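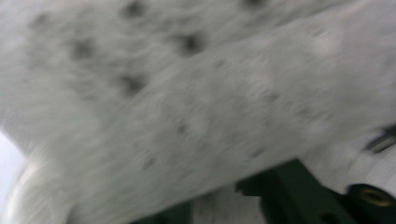 24 February 2023

Started on the laundry shelf after breakfast. The plan is the one Ruoxi Wan and I agreed: one basket per person, cloths kept apart from clothes, anything without a home goes in a bag and is dealt with by June.

The shelf is 70 cm deep, so the Reltlow baskets have to go in end first. A handle at each short end makes this workable. The old Flullik boxes had none and were always jammed at the back.

Method for cloths: lay flat, bring one edge over, smooth from the crease outwards, repeat. Piped edges do not take a sharp fold and are better left on the outside. Dark things go in the basket unfolded for now.

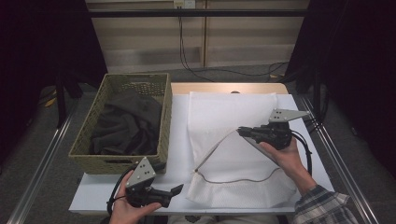 Dark grey cloth in the basket, white one part folded.

Daichi Aoki rang at eleven to ask for the spare pillowcases. Told him they were in the 80 litre trunk and that I would not be opening it today.

The bag took longer than the cloths. Thin material slides on a smooth board and the loose part at the bottom has to be gathered from both sides at once. Handles up, then fold the lower part.
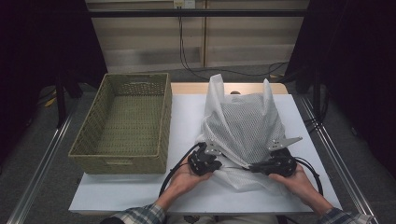 Left for tomorrow

Measure the gap under the sink. Relabel the trunk. Return 3 hooks to Gunawardena, wrong thread.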